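How to Compare Two Grippers on a Simulated Door

Doors are where confident robots go to be humbled, so they make a fair test.

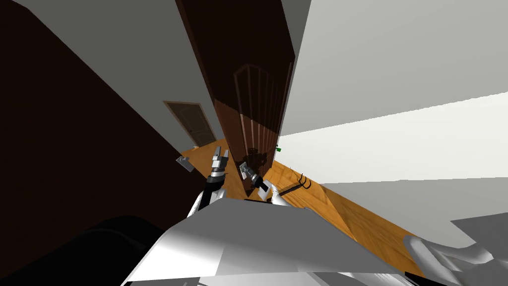
You need a simulator, a two-armed robot model, two gripper models and one door. I used Wekero for the simulation and put the Marti gripper on one arm and the Vernach on the other. Any pair will do, provided you have strong feelings about at least one of them. Mine were about the Vernach, and they were unkind.

1. Pick the door and stop there

Choose one door with a lever handle and leave it alone. I spent an evening collecting doors and learned a lot about paneling. Set the hinge friction and the latch spring once, write both down, and save the file under a name you will recognize in a month. "door_final_2" is taken.

2. Match the controllers

Use the same arm controller, the same speed limit and the same grip force limit for both grippers. My first comparison was worthless: the Marti was running gains I had tuned for weeks and the Vernach was running whatever came in the box. The Marti won. I was very pleased for an hour.

3. Check the fingertips

Look at the collision shapes, not the pretty meshes. One of mine had fingertips that were solid boxes a good bit fatter than they looked, and it kept bumping the lever before it got there. Turn on the collision view, close the gripper on nothing, and see whether the pads meet.

4. Level the camera, or don't

If your view comes from the robot, it will tilt when the robot does. That's fine for the policy and awful for you. Add a second, fixed camera for reviewing runs unless you enjoy watching with your head on your shoulder.

5. Run the trials

Do 30 short runs per gripper first, to catch the silly errors. Then do 300 each. Start the base from a slightly different spot every time, and give both grippers the same list of random seeds. Stop a run after 900 steps; an arm that hasn't found the handle by then is sightseeing.

6. Score it

Log three things for each run: handle touched, lever turned, door open past your chosen angle. Keep them in separate columns. A gripper that touches well and turns badly needs different pads. One that never touches needs you to go back to step 3.

If the results are close, swap the arms and run the whole thing again. My left arm had a slightly better reach to the handle, and the Vernach had been stuck on the right. I have since apologized to it.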